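Medical cart

A medical cart (also drawer cart, treatment cart or, among people who have to push one, "the cart") is a wheeled cabinet used in hospitals, clinics and nursing homes to keep small supplies near the place where they are needed. It has a flat or gently curved top used as a work surface, a stack of drawers, and usually a collection of attachments that were bought separately. It differs from a filing cabinet in having wheels and from a kitchen trolley in having rules.

Name and types

The word "cart" covers a family of furniture that looks much the same when closed. Medication carts hold drugs, often sorted by patient. Treatment carts hold dressings, tape and cleaning fluids. Emergency carts hold what is needed in a hurry and are supposed to be left alone the rest of the time. A general supply cart holds whatever does not fit in the other three, and is as a result the fullest.

Makers add their own names. The Zevora, sold in several heights, is listed in its catalog as a "mobile care station." The Pomare is a "bedside logistics platform." Both are carts.

Construction

Most carts are built around a plain box body, with drawers that run on slides and come out far enough to show the back corners. Full extension matters more than it may seem, as anything that can hide in the last few inches of a drawer eventually does. The older Fokar design opened only three quarters of the way, and its owners became skilled at feeling for things by shape.

Bodies are usually white or cream. The drawer fronts or trim are given a color so that one kind of cart can be told from another across a room. Blue and green are popular. Red is generally kept for emergencies. A label holder is fitted to the front, and in a well-run department the label agrees with the contents.

Common attachments include a side tray, a waste bin, a glove box holder and a hook whose purpose varies by shift.

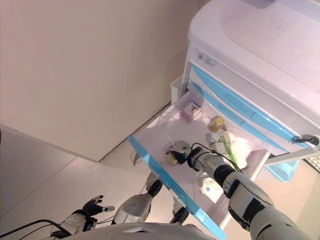

Should the things used most often go in the top drawer or the middle one?

The top drawer is the usual choice. It can be opened and searched while standing up straight, and its contents can be read from above without crouching. Heavy or bulky stock goes lower, where it also keeps the cart from tipping.

Arrangement of drawers

There are two schools of thought on how a drawer should be filled. The first divides it into fixed compartments, one product to each, with the name written on the divider. The second puts small items in loose and trusts the user. Fixed compartments take an afternoon to set up and suit stock that never changes. Loose filling takes a minute and suits optimists.

In practice, most drawers begin under the first system and drift toward the second. A box arrives in a new size and no longer fits its slot. A divider is taken out to make room and is put somewhere safe, meaning it is not seen again.

Bottles are the chief difficulty. A bottle that is too tall for the drawer must be laid down, and a round bottle laid down will roll each time the drawer is opened or shut. Non-slip matting helps. So does a folded cloth, which is cheaper and appears in none of the catalogs. Boxes are better behaved. They stack, they stay put, and they can be used to wedge the bottles.

The guide that comes with the Werkemura cart runs to 137 pages, of which 6 deal with drawers and the rest with casters, cleaning agents and the warranty. It recommends that labels face the user and that nothing be stored higher than the rim. The second point is widely agreed on, usually by someone trying to free a jammed drawer with a ruler.

Picking and handling

Taking a single item from a full drawer is done with the fingertips, from above, and goes best when there is a gap on at least two sides of the thing wanted. Flat packages lying over other goods are moved first. Small bottles are taken by the body and lifted straight up, as a grip on the cap depends on the last person having closed it properly.

Training courses give little time to any of this. The subject is considered too simple to teach, and it is learned by knocking things over.

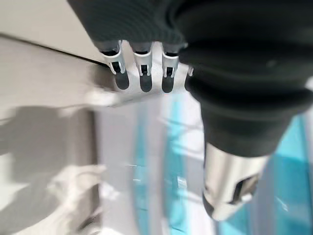
Waltraud Leitner objects to the whole idea of a standard layout, and wrote to the editors of this article to say that a drawer arranged by a planner "is a drawer arranged by somebody who has never been asked for tape at four in the morning." In her view each ward should be left to put things where its own staff reach for them, and written layouts should be drawn up afterward, from what is already there. She would make one exception, for emergency carts, where she wants every drawer in the building to match.

Her position has some support. Departments that let a layout settle before labeling it tend to relabel less. Departments that label first tend to own a better label printer.

Restocking

Carts are restocked from a list, at a fixed time of day, by a person who would prefer to do it alone. Older stock is moved to the front and newer stock placed behind. Expiration dates are checked at the same time, an undertaking made longer by the habit among packagers of printing them in gray on silver.

One supply catalog in common use lists 373 items under "small drawer goods," with alcohol wipes sold in cases of 1,000. A case of this size does not fit in any cart, and the part that does not fit is generally found on top of it.

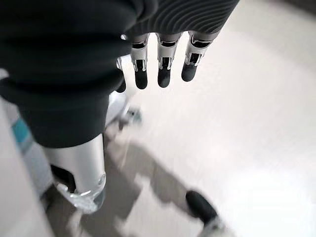 Dropped stock is a minor but steady loss in any place that keeps its supplies in shallow drawers. Items fall when a drawer is overfilled, when it is pulled too quickly, or when a side tray has been asked to hold one more thing. What happens next depends a good deal on the floor. On a pale gray one like this, a dark cap would show up at once, and a white one could lie there until it was stepped on. Sealed goods that land with the wrapper whole are dealt with under local rules. Open ones are thrown away. Anything that rolls under the cart is recovered when the cart is next moved for cleaning, often with company.

Cleaning

The top is wiped after each use and the drawers are emptied and wiped on a schedule. Emptying is the useful part, as it brings to light the missing dividers, pens from three departments and at least one key. Slides should be cleaned with a barely damp cloth and left to dry before the drawer is refilled. Casters are cleaned last. Hair and thread wound around the axle are the usual cause of a cart that pulls to the left, though many users simply learn to steer to the right.

See also: Drawer divider; Supply closet; Caster; Label holder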